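## From the Dimilon bench

Well, we got there! As of Monday evening the block set has 3752 usable demonstrations in it, and I have the sore shoulders to go with them. Nhyira Laryea did the late shifts and I did the mornings, and between us we went through an alarming amount of ginger tea.

For anyone who missed the last issue, we're collecting examples of a gloved hand picking up and handling small colored blocks, so that Ledum (our learning model, still a bit of a toddler) can work out how to do it from watching. One of us steers, the wrist camera records, and then somebody sits down and decides whether each try is worth keeping. On a good day we log 240 tries. On a bad day the glove software sulks after lunch and we're lucky to reach 100. 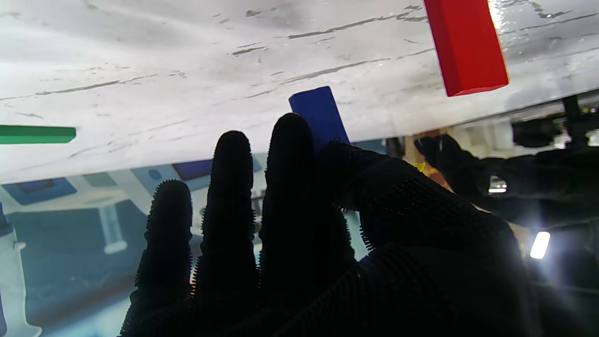
The part I didn't expect to care about is how we start each try. I kept putting the blocks back in the same spots, purely out of habit, and Ebenezer Dogbe noticed it when he was going through my files - every single blue one began in nearly the same place! So now we shuffle between tries, and I've been told to be sloppier, which suits me fine. We also keep the fumbles if the hand recovers, as those seem to be the ones Ledum learns most from.

Next up is the Aidoo batch, with 6 new shapes and a lot more turning things over in the fingers. If you're at Nodside and would like to try steering, please come and find me before ten, while the rig is free. You don't need any experience (Nhyira had never touched it before October, and she's now much better than I am). Bring a sweater - the air conditioning in there is fierce.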